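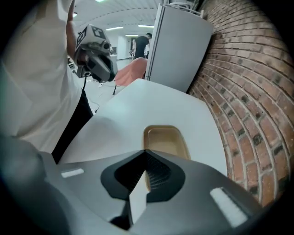
Shallow tan container on the white tabletop

Search this site Search

How to sort a creek kick sample at home

I get asked about this every spring so I'm finally writing it down. I've been doing kick samples on the creek below Silbridge for a good few years now, mostly for caddisfly larvae (my favourites, no apology), and the netting is the easy bit! It's what you do with a bucket of leaf mush afterwards that puts people off. My very first one had 1,387 animals in it and I had no system whatsoever. I was still at it past midnight.

What you'll need

A pale tray with low sides, a couple of ice cube trays, a plastic spoon, a soft paintbrush, a turkey baster, a hand lens (10x is plenty) and a pencil. Use pencil for the labels, please. Ink runs, and Ffion James and I once lost a whole November's worth of site names to one leaky lid.

You'll also want creek water. Bring back at least two litres in a separate jug and keep it in the shade. Tap water has chlorine in it and the mayflies really don't care for it.

Step 1. Rinse the big stuff

Do this at the creek if you can. Pick out sticks, stones and whole leaves one at a time, swish each one in the bucket, check both sides and put it back where it came from. Look hard at the stones. Some caddis glue their cases down and they look exactly like a bit of grit until one of them pokes its head out.

Step 2. Split the sample

Tip the lot into your tray, just deep enough to cover the bottom, about a centimetre of water. If you can't see the tray through the muck you've put in too much, so spoon half of it back. I do mine in four goes. Tsutomu Higuchi does his in eight and gets better numbers than me, which is annoying.

Step 3. Wait

Two minutes, hands off. Mayflies and scuds will start moving first, then the stoneflies, then (if you're lucky) what you took for a twig will get up and walk. There's your caddisfly.
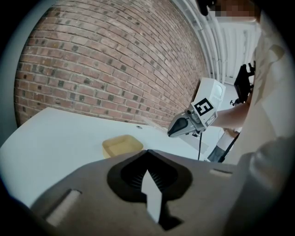 Brick wall and white table

Step 4. Move them into the cubes

Use the baster for anything that swims and the wet paintbrush for anything that crawls. One kind of animal to each cube. Don't mix stoneflies with anybody else, the big ones are predators and you'll come back to a shorter list than you left with. Cased caddis get picked up by the case, never by the legs, and never pull one out to have a look! You can tell most of the families from the case and the head.

A quick guide to cases:

Square-sided and tapering, made of neat bits of plant: probably Brachycentridae.
Coiled like a tiny snail, made of sand: Helicopsychidae.
Big, messy, leaves and twigs every which way: very often Limnephilidae, but get a second opinion.
No case at all, green or brown, bushy gills along the belly: Hydropsychidae, the net-spinners.

Step 5. Count and write it up

Count each cube, write the number down straight away, then start the next one. If a single kind goes over 225 I stop and estimate the rest from one quarter of the tray, and I write "est." beside it so no one thinks I'm a saint. Put the site, the time and the water temperature on the same sheet as the counts. Nerea Figueroa enters ours into the Dafis spreadsheet and she will phone you if the temperature is missing.

Step 6. Take them home

Same day, same stretch of creek, lowered gently into slow water near the bank. Keep the ice cube trays somewhere cool until then. Then rinse everything and let it dry right out before you use it at another site, net included.

My sheet is in the box by the footbridge if you'd like a blank one to copy.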